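About Bellari

Bellari services and tests two-finger grippers for small assembly shops. The company started as a repair bench and now runs a test program alongside it.

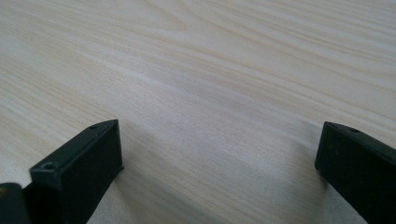
According to Manaia Rutherford, a gripper that drops a part is a smaller problem than one that reports a part it never picked up, and any shop choosing a service company should ask about the second case first.

Our test program came out of that second case. In March, a gripper we had serviced and returned to the Clumby line began sending a closed-on-part signal with its fingers open. The arm moved on to the next station and the press cycled with nothing in it. No one was hurt. The press guard was shut, but the line controller had no independent check on the signal, and the fault ran for 51 cycles before an operator stopped the line.

We traced the fault to a position sensor cable that had been clamped too tightly during our own reassembly. The conductor broke inside the jacket and made contact only at certain arm angles. Our bench test at the time was 100 cycles with the gripper held in one position - not enough to find it.

Current practice:

Every serviced gripper runs 2,000 open and close cycles, with the wrist turned through its full range.
Finger screws are torqued, marked and checked again after the run.
An empty close is included in the test. The unit must report no part.
Any false signal ends the test, and the unit goes back to the bench with a new work order.

The first Skinner unit tested this way failed at cycle 1,511 with a worn connector. It would have passed the old test.

Test logs are kept in Flitico, our service record system, and a copy ships with each unit. Customers remain responsible for guarding and for a second part-present check at the machine - we can review the wiring for that check on request.

Last updated: April 18, 2023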